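Hasura Acoustic Table Felt
Needle-punched wool blend for desks, benches and meeting tables

Home / Surfaces / Felt and underlay / Hasura

Product code: HAS-3
Supplied by: Detgate Surfaces
Stock status: Grey and charcoal in stock. Ochre on back order until August.

Overview

Hasura is a 3 mm needle-punched felt for horizontal work surfaces. It is intended for tables and benches where hard objects are set down repeatedly and where the noise or wear from that contact is a nuisance. Typical installations include library carrels, sorting benches, shared studio tables and tea points in open-plan offices.

The felt is 73 per cent wool by mass, the balance being a polyester carrier fibre. The carrier gives the sheet enough dimensional stability to be cut on a drag-knife or with a hand blade without the edge pulling. There is no woven scrim. The two faces are not identical: the upper face is singed to reduce pilling, the lower face is left open to take adhesive. The lower face is marked with a faint roll number at each end.

Hasura is not an upholstery felt and has not been tested for seating. For pinboards and wall panels, see Vilela, which is stiffer and takes a pin without tearing.

Formats

Roll: 2 m wide, sold by the linear metre. Minimum order 3 m.
Sheet: cut square from the roll, maximum side 2 m.
Cut to template: send a scaled drawing with all dimensions in millimetres. Internal corners tighter than 3 mm radius are cut square.
Swatch card: all colours, no charge, one per customer.

Rolls are wound upper face out on a cardboard core. They must be stored lying down. A roll stood on end for any length of time will telescope, and the outer turns will take a wave that is difficult to remove.

Colours

Grey, charcoal, ochre, moss. The wool is dyed before carding, so the colour runs through the full thickness and a cut edge matches the face. Slight variation between dye lots is normal. Where two or more tables will stand side by side, order all the material at one time and ask for a single lot. We cannot match a new lot to felt that has been in service.

Grey is the colour most often specified. It hides graphite and general dust better than charcoal, which shows lint. Tea and coffee marks are visible on all colours except charcoal if they are left to dry.
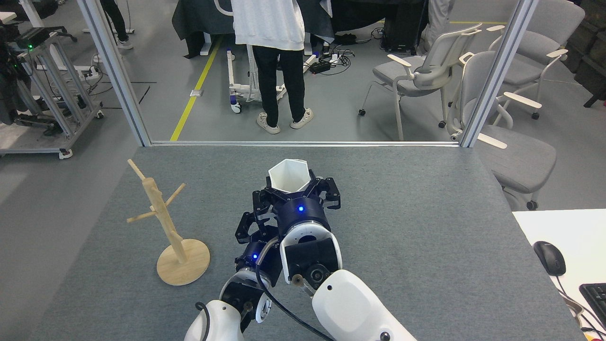
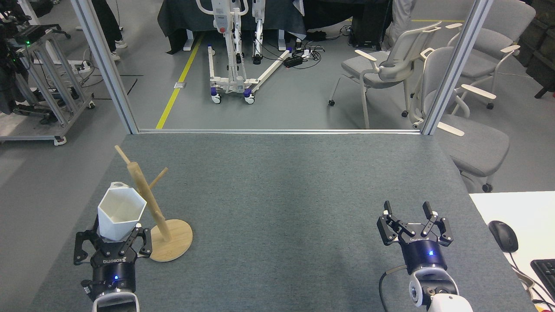
Faceted white cup held above grey felt-covered tabletop

Fixing

Three methods are in common use. Selection depends on whether the felt is to be replaceable.

Loose lay. Suitable for tables with a raised lip or for sheets that are left in place by their own mass. Cut the sheet 2 mm undersize on each side where it sits within a lip. Without a lip, loose-laid sheets will creep under lateral load and this method is not recommended.

Perimeter tape. Apply a double-sided tissue tape 50 mm wide to the substrate, flush with the edge, and a second line across the centre. Lay the felt from one end and press it down with a rubber roller. Do not stretch it. Felt that has been stretched during laying will recover over several days and expose the edge.

Full bond. Use a water-based contact adhesive applied to the substrate only. Celasov 2 is the adhesive we supply and the one used for our own bonded tops. Spread with a fine notched trowel, allow to flash off until tacky, then lay and roll. Solvent adhesives can strike through to the face and leave a permanent stain. Heavily waxed or oiled timber must be cleaned back before bonding.

Leave the felt unrolled in the room overnight before cutting. Wool takes up moisture from the air and a sheet cut straight from a cold warehouse may grow slightly – enough to buckle inside a tight lip.

Edges

The material does not fray and can be left raw. On bonded tops the usual detail is to trim flush with a fresh blade held at 90 degrees to the surface. A wrapped edge is possible on tops up to 50 mm thick, stapled or bonded to the underside, with the corners mitred. Very sharp arrises should be eased with fine abrasive first, as the felt will thin and eventually wear through over them.

Aluminium edge trim to suit a 3 mm sheet is listed under Accessories. It is supplied unfinished in 2 m lengths and needs to be drilled by the installer.

Use and care

Vacuum with a soft brush attachment, working in one direction. A stiff brush will raise the surface fibre and the singed finish cannot be restored on site.

Blot liquids immediately with plain white cloth. Do not rub. Residual marks can be treated with cool water and a small amount of wool detergent, applied to the cloth and not to the felt. Do not soak a bonded top: the adhesive will soften and the felt may lift at the edges. Steam cleaning is not permitted with any fixing method.

Indentations from table legs, monitor stands and similar static loads will partly recover when the load is removed. Recovery can be helped with a damp cloth and light brushing by hand. Loads left in place for months will leave a permanent mark.

Do not place hot cookware on the felt. Writing on a single sheet of paper over Hasura is not satisfactory, as a ballpoint will puncture the paper. A desk pad is needed.

Moths

The wool is treated during dyeing. The treatment is fast to dry cleaning and to light wet cleaning but offers no protection against other insects. Stored offcuts should be kept sealed.

Limitations

Not for outdoor use.
Not for food contact. The surface is absorbent and cannot be sanitised.
Not for electrostatic-sensitive work. No conductive grade is available.
Not suitable beneath wheeled equipment.

Ordering and delivery

Rolls and sheets leave the Detgate warehouse within 3 working days. Cut-to-template orders take longer and are confirmed once the drawing has been checked. Sheets with a side longer than 1 m are sent rolled, as folded felt holds its crease.

Stock material may be returned uncut and in its original wrapping. Template-cut pieces cannot be returned unless the cutting departs from the approved drawing by more than 2 mm.

Related products

Vilela pin felt, rigid
Celasov 2 contact adhesive
Aluminium edge trim, 3 mm
Rubber seam roller, 50 mm

Page revised Mon 18 January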